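Werkhaus Fivstead
Protokoll der Nutzerversammlung vom 29. März 2019

Beginn: 17.30 Uhr
Ort: Raum Temetti, Erdgeschoss
Anwesend: laut Teilnehmerliste (Anlage 1)

TOP 1 Genehmigung von Tagesordnung und Protokoll
Die Tagesordnung wird ohne Änderung angenommen. Das Protokoll der letzten Sitzung wird mit einer Berichtigung zu TOP 5 (Schlüsselausgabe) genehmigt.

TOP 2 Ausstattung der Räume
Für neue Tische und Regale liegen zwei Angebote vor. Das Angebot der Firma Zekine beläuft sich auf 3.841 Euro einschließlich Lieferung, das Angebot der Firma Hyun auf 3.390 Euro ohne Aufbau. Aus der Versammlung wird gefragt, ob die vorhandenen Tische weiter genutzt werden können. Die Hausverwaltung sagt eine Prüfung bis zur nächsten Sitzung zu. Die Vergabe wird vertagt.
Abstimmung: einstimmig.

TOP 3 Lagerung von Material
In den Fluren abgestelltes Material ist binnen 30 Tagen zu entfernen oder mit Namen und Raumnummer zu kennzeichnen. Der Rettungsweg zum Hof ist jederzeit freizuhalten. Im Keller stehen nach Auskunft der Hausverwaltung noch nahezu 20 Regalfächer zur Verfügung; Anmeldungen werden schriftlich entgegengenommen.

TOP 4 Nutzung der Tische im Raum Temetti
Die Tischflächen sind nach jeder Belegung abzuräumen und feucht abzuwischen. Persönliche Gegenstände dürfen nicht über Nacht liegen bleiben. Der Antrag, einen Tisch dauerhaft für längere Arbeiten zu reservieren, wird mehrheitlich abgelehnt. Eine tageweise Reservierung über den Aushang bleibt möglich.

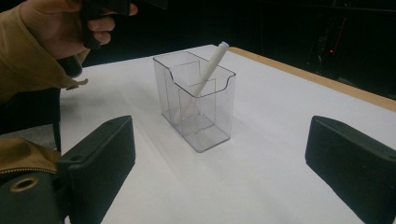 Abb. 1: Am Tisch, Raum Temetti

TOP 5 Verschiedenes
Das Haus bleibt in den ersten beiden Augustwochen geschlossen. Auf die geänderten Zeiten der Müllabfuhr wird hingewiesen.

Ende der Sitzung: 19.05 Uhr
Für das Protokoll: Geschäftsstelle Werkhaus Fivstead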